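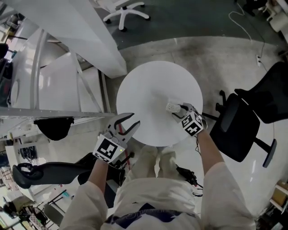
A round white table top with a small white textured object on it.

Table wiping

Table wiping is the everyday job of cleaning a table top by moving a cloth or sponge across it. I've been writing up household chores for this wiki for a while now, and I put this one off because I thought there'd be nothing to say. Then I ended up with 14 pages of notes (sorry, Heidrun), so what follows is the short version!

Origins

People have wiped tables for as long as they've had them, I suppose. Before shop-bought cloths, most homes used whatever was worn out – old shirts, flour sacks, the good half of a bad towel. Bohdan Hnatiuk, who wrote our page on dusters, tells me his grandmother in Skorulen kept a separate rag for each meal and would not be argued with.

Method

The usual advice is to get the crumbs off first, then go over the top with a damp cloth, then dry it. On a square table I go up and down in strips, overlapping each one a little. Round tables are more fun. You can start at the rim and spiral in, which pushes all the mess to the middle, or start in the middle and push it outwards, which mostly means the floor. I spiral in and pick up the pile with a folded cloth. Miroslava Stasiv does hers in wedges, like a pie, and she's far quicker than me.

Cloth or sponge?

Sponges hold more water and are good on sticky rings from mugs. They also get smelly fast, so squeeze them out and stand them on edge. Cotton cloths can go through a hot wash (check the label) and last for years. I keep 2 on the go and swap them over each evening.

Surfaces

White tops show every tea stain, but at least you know where to wipe. Bare wood wants a barely damp cloth and a dry one straight after. For oiled wood, skip the washing-up liquid if you can. Glass I leave to braver people – I've never once managed it without streaks.

Local customs

In Varnberg the café owners wipe down at closing time and again before opening, and the second wipe has its own name, the "morning round". I'd love a source for when that began.

See also: Dishcloth; Crumb tray; Tablecloth; Washing up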